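有孔ボードの穴に負け続けた三週間の記録を、忘れないうちに連投で残しておきます。制御というより、ほとんど知覚とツールの話です。長いです。

**1/**
やりたいことは一文で書ける。工具売り場みたいな有孔ボードから品物を取って、かごに入れる。一文で書けるタスクはだいたい信用しないほうがいい。社内でのコード名は Sutgate。由来は誰も覚えていない。

**2/**
最初のつまずきは穴。等間隔の黒い丸が並んだ板というのは、特徴点マッチングから見ると「全部同じ顔の人が整列している集会」である。手首カメラの位置推定が、ちょうど穴一個ぶん隣に移って、とても自信ありげにしている。残差も小さい。ログだけ読むと優等生。

**3/**
しかも間違え方が整数なのが腹立たしい。ノイズなら平均すれば薄まるけど、格子一個ぶんのズレは何回平均しても格子一個ぶんのズレ。フィルタを賢くするほど堂々と間違える。カルマンさんに罪はない。

**4/**
対策その一。穴を使うのをやめた。板の輪郭と角丸、あとは白いフックの丸い台座だけを拾う。穴は「板である」ことの判定にだけ使って、位置には口を出させない。会議で声の大きい人を議事録係にするのと同じ運用。

**5/**
対策その二。頭のカメラと手首のカメラで役割を分けた。頭は「どの工具がどのへんにあるか」まで。手首は最後の接近だけ。前は両方の推定を仲良く融合していたのだが、仲良くすると両方の悪いところが出る。Zohreh に「融合じゃなくて引き継ぎにしたら」と言われて、半日で書き換えた。その前の二週間については聞かないでほしい。

**6/**
次の敵は照り返し。板の表面につやがあって、照明が写り込むところだけ白く飛ぶ。穴が消える。穴に頼っていた頃は困り、穴を捨てたあとは別に困らず、今度はフックの台座が白地に白で消えて困った。白い板に白いフックを選んだのは私です。

**7/**
手首側は露出を固定して、飛んだ画素をマスクし、マスクの面積が閾値を超えたら視点を少しずらして撮り直すようにした。プランナーから見ると「よく見えないので首をかしげる」という動作が一つ増えただけ。見た目が妙に人間くさくて、見学の人に好評。中身は if 文です。

**8/**
現場はこういう感じ。 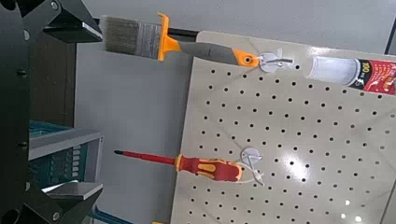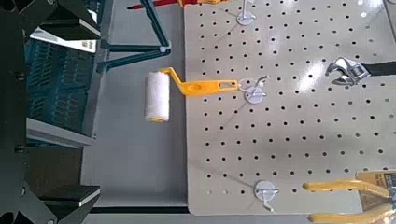
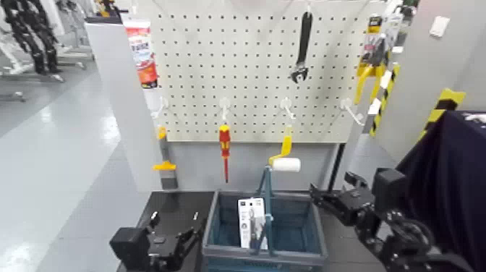

手首カメラ視点が二枚、頭カメラ視点が一枚。刷毛が写っているのが一枚目、かごと両腕が入っているのが三枚目。

**9/**
工具ごとの話。絶縁ドライバーは優等生。細長くて赤い。軸の向きがすぐ出るし、把持候補も素直に並ぶ。全部ドライバーだったらこの連投は四つで終わっていた。

**10/**
問題児はペイントローラー。持ち手は黄色で、途中で曲がって、先に白いふわふわが付いている。深度の点群にすると、ふわふわの輪郭が毎フレーム気分で変わる。重心の推定も一緒に気分で変わる。
最終的に「白い部分は見なかったことにして持ち手だけ掴む」というルールになった。知覚チームとしては敗北、製品としては勝利。

**11/**
もう一つ、フックから外す動き。手前に引くだけだと引っかかる。持ち上げてから引く。人間は説明されなくてもやるし、説明しろと言われると困る。
軌道を直線補間の二段に分けて、一段目の終わりで力覚を見て、まだ縦方向に荷重が残っていたら二段目に進まない。たったこれだけの条件を入れる前は、フックごと連れて帰ろうとしていた。

**12/**
両腕の干渉も地味に効いた。かごの取っ手が真ん中に立っているので、右手が品物を入れに行くとき、プランナーが取っ手をまたぐ壮大な弧を描きたがる。衝突コストを上げたら今度はかごに近づかなくなった。臆病にも程がある。
結局、取っ手を薄い板で近似して、その左右に「入口」を一つずつ定義した。学習でどうにかする案もあったけど、入口は二つしかないので手で書いたほうが早い。

**13/**
ツールの話も少し。失敗の再現がつらかったので、Nambiar という内製の再生ツールを作ってもらった（作者は Senthil）。カメラ画像、推定姿勢、プランナーの決定を同じ時間軸に並べて、任意の瞬間から計画だけをやり直せる。地味。でもこれが入ってから、議論の時間が目に見えて減った。「たぶん照明」「たぶんキャリブ」という会話が成立しなくなったので。

**14/**
ちなみに最初の版はタイムスタンプが受信時刻だった。撮影時刻ではなく。おかげで「推定がいつも少しだけ過去を向いている」という哲学的なバグを丸一日追いかけた。犯人は私が書いたドライバ。Senthil は何も言わなかった。何も言われないのがいちばん効く。

**15/**
数字。再生ツールで同じログを流して、旧版と新版の位置推定を比べた。1000 回の接近のうち、格子一個ぶん以上ズレたのが旧版で 382 回。新版は 0、と書きたかったが、まだいる。残りは全部、視点をずらしたあとに前の推定を捨て忘れているケースだった。チケット番号は 1877。担当は私。期限は見ないようにしている。

**16/**
よく聞かれるので先に書いておくと、「マーカーを貼れば？」はやった。すごくうまくいった。そして Keerthana に「売り場の板に全部それ貼るんですか」と聞かれて、全部はがした。はがすときに跡が残って、その跡が数日間とても良い特徴点として働いた。板を拭いたら性能が落ちた。この件は報告書に載せていない。

**17/**
次にやること。
- 視点変更時の推定リセット（1877）
- 包装つきの品物。透明カバーの深度がひどい
- 両腕同時に動かすときの優先順位。今は右が偉い、という雑な決め方
- 設定ファイルの統合。現在 YAML が YAML を読みに行き、そこでまた YAML に会う

**18/**
包装つきについては、Luzius が偏光フィルタを試したいと言っていて、私は透明なものを全部「だいたいこの辺にある箱」として扱いたいと言っている。美しいのは彼の案、金曜に間に合うのは私の案。両方やることになりました。

**19/**
位置推定まわりのコードは、チケットを閉じたら切り出して公開するつもりです。README だけ先に書いたら、そこに書いた機能が半分くらい存在しなかったので、今は README に実装を合わせています。質問はリプライでどうぞ。穴の数は聞かないでください。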